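Plalow cell – fault review, minutes

Present: Albane Caron (chair), controls, mechanical, site safety. Vorkbridge joined by phone for item 2.

1. Previous actions
Cable strain relief on the left arm closed. Spare finger pads still on order from Pultex. Carried over.

2. Grip loss, run 481
The right gripper lost hold of a bowl of liquid during the two-arm tidy task. The bowl dropped a short distance and part of the contents went on the floor. No one was inside the marked area. The arms did not stop on their own; the operator pressed the stop button 3 seconds after the drop.

Controls read out the log. Grip force on the right side fell below the set limit 23 times in the same run before the loss. Each dip was recorded as a warning and cleared itself. The limit had been lowered in August for the thin-rim trials and was never put back.

Vorkbridge asked if the left arm was moving at the time. It was: the left gripper had closed on a plastic bag and was starting to lift. Mechanical thinks the lift shook the base enough to matter. Controls does not agree – the dips start well before the left arm moves. Left open until the base has been measured.

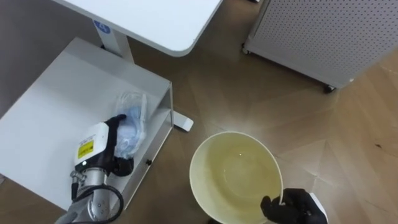 Site safety asked for liquids to be taken out of the task until the fault is closed. Albane Caron agreed for unattended runs only. Attended runs may go on at half speed, with the operator in reach of the stop button.

3. Warning handling
Repeated grip warnings do not add up to a stop in the present software (Picard build). Agreed that three warnings on one gripper in a single run will trigger a hold of both arms. Controls pointed out that a hold with a tilted bowl may still spill. A lower-and-release move was discussed and put off to the next meeting.

4. Pad wear
The right pads have done 3,240 cycles. There is no replacement interval in the manual. Mechanical to propose one.

Actions
Restore grip limit, both sides – controls, before next run
Measure base movement during left lift – mechanical
Add warning count to stop logic – controls
Update floor cleanup sheet – site safety
Send full log to Vorkbridge – A. Caron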